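Home and Repairs > Painting > Stairs
Yellow gloss on cellar stairs, and black rubber on top. Is it a bad idea?
Mared Bevan
Posted Friday, April 27, 2018

Hello everybody. English is my third language, so please ask if some part is not clear.

We have bought a small house in Melholm and the stairs to the cellar are very dark. There are 11 steps of old wood, painted brown before, I think more than one time. My mother-in-law does not see well anymore and she wants to go down by herself to get her jars. So my idea is to paint all the steps in a strong yellow and put black rubber on the front of each one, so the edge can be seen.

In the shop they offered me Dirnano floor paint in yellow, which exists in gloss and in satin. The man recommended the gloss because it is easier to wipe. My husband says gloss will be slippery and that we will see every mark from the shoes. I have painted walls and one cupboard in my life, but never something people walk on.

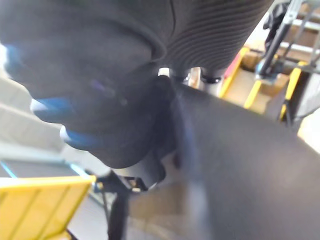 I also do not know in which order to work. If I paint everything first, must I wait before I put the rubber? The can says dry after 3 hours, but I do not believe a floor can be ready so quickly. And is it better to glue the rubber or to use screws? The steps are 80 centimeters wide, and I could buy the rubber from the roll and cut it, or take the ready pieces, which cost much more.

The last thing is the old brown paint. It is hard in the middle of the steps, but at the sides it comes off in small pieces when I scratch it with my nail. Do I have to take off everything? I would like to finish before my brother-in-law comes to stay.

Thank you very much for your patience with a long message.

2 replies

Elin Powell

Hello Mared. I am also not born in this language, so we will understand each other well.

I painted the stairs to our workroom in February two years ago, and I chose gloss. I will tell you what I would do differently.

First the old paint. Where it is hard you can leave it, but you must sand it until it is dull everywhere. Where it comes off with the nail, scrape until you arrive at a border that holds, and then sand this border flat with your hand. If you do not do it, you will see the line through the new color, and yellow shows it worse than brown. If the house is old, please buy a lead test before you sand. If the test is positive, do not sand it at all and ask a professional.

Wash the steps after that, let them dry for one night, and use a primer. Yellow covers badly on a dark color. I did not believe this and I needed four coats. With a white primer I think two are sufficient.

For the finish, your husband is right and the shop is also right. Gloss is very easy to wipe. But light from a lamp makes a bright line on it, and for a person with weak eyes this line can be confusing, because it looks like an edge. The scuffs are visible too, mostly when you look from the side.

Matte rubber does not shine like this, but it has another problem, which is dust. On black you see every small speck, particularly in a place where the air is dry and somebody works with flour or plaster. I pass a damp cloth over it when I clean the stairs, without soap, as soap can leave it slippery.
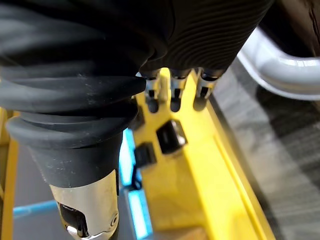 Dust specks on matte black rubber, with a yellow part below.

About the waiting: three hours means only that it is dry to the finger. I walked on mine in socks the next day and put the rubber after one week. A friend did it after two days, and later the glue pulled the paint away when she wanted to move one piece. Paint every second step first if you need the cellar in this time. And mark with tape which ones are fresh! I forgot it and my own foot is still there on number four.

I would take satin today. For the jars I would also put a better lamp before anything else, it is the cheapest part of the work and it helps the most.

Allalen

satin, yes. Put fine anti-slip powder in the last coat, they sell it in small bags, stir it often or it all goes to the bottom of the can.

Rubber from the roll is fine, but cut it with a new blade and a metal ruler. Round the corners a little, a square corner lifts first. I use contact glue and no screws, the head of a screw works itself up with time and then you feel it under the foot. If you do use screws, use countersunk ones.

Make the strip go to the very front of the step, otherwise the black line is in the wrong place and the eye is cheated. And the full width, not only a piece in the middle. Separate pieces let you see the color between them, that is pretty, but the color between is also where the marks come.

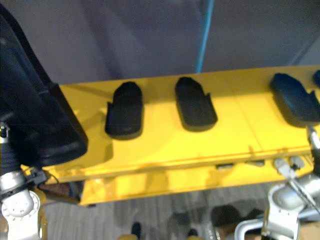 Black pads in a row on glossy yellow, faint scuffs in between.

One more. Is there a handrail? You did not write it. With a person who sees badly I would do the handrail before the paint, on both sides if the wall permits it. Let it begin before the first step, so that she has it in her hand already when she goes down.

Comment from Mared Bevan

Thank you both. There is a handrail, but only on the left and it ends 18 centimeters before the last step, I measured it today. So this goes on the list. I will bring back the can of gloss, it is not opened, and ask for the satin. The lead test I have ordered. Elin, did you paint also the vertical part of the steps in yellow, or did you leave it in another color?

Comment from Elin Powell

I painted it white. It is easier to see where one step finishes, but it gets dirty from the toes of the shoes, so keep a little paint in a jar.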